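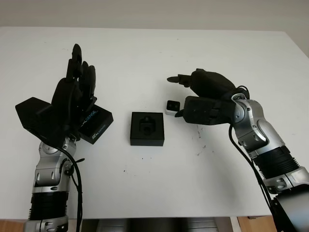
Sound notebook – October, the Pelia spot

Home / Notebook / Audio / Contact

Started at 9 this morning with the Pelia brief, which is a thirty-second ad built out of noises from their bottling line. Seema Joshi wants it to feel like a song you'd leave on in the car, so I've stopped calling it a jingle (she winces!).

I pulled 1144 clips from the Hedegaard drive and most of them are hiss. The good stuff is the capper, a lovely fat clunk that sits right where a kick drum should, and the crate rollers, which I pitched down until they growled a bit. Tempo is 15 clicks slower than the first sketch and it breathes a lot more now.

Tried the mix on the kitchen radio too – the bottle clinks vanish completely. Need to bring them up, or double them with something duller underneath.

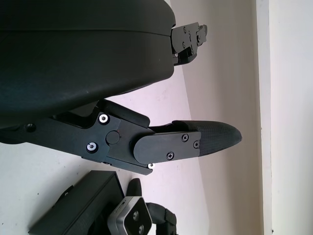

The other headache is the ending. Ditent (the client's media people) want the brand name spoken over the last bar, and I want the capper to land by itself and then nothing. I cut both versions, and I'll play Seema mine first, obviously.

Also, note to self: the folder marked Prurkholm is the old footsteps campaign, so please don't grab loops from it again. I lost around 30 minutes wondering why a bottling plant had gravel in it.

Next: fix the clinks, bounce stems, send the short cut over before lunch.

6 comments | 21 shares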